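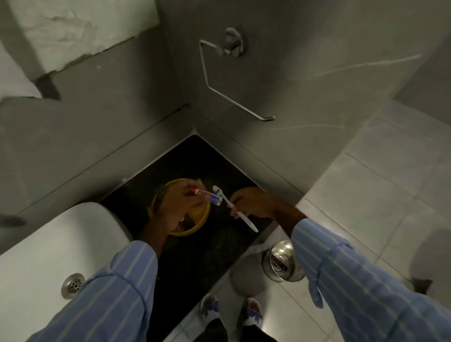 mastama_nights: Teltlow got the robots in October too, and our rooms went from 14 a shift to 20.

Reda Abdelaziz: Same at Kerunberg. The carts haul linen, we still do the basins and the fiddly bits by hand. They said 300 hours saved. Saved for who?

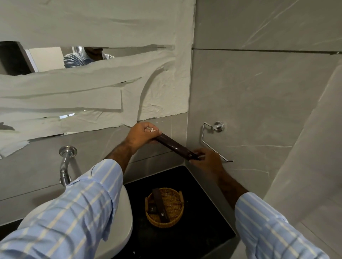 Aileen Barredo: Disagree a bit. My back is better without the hauling — I'd not go back.

Reda Abdelaziz: Fair, but did they cut your hours?

Aileen Barredo: Yes. Two evenings gone.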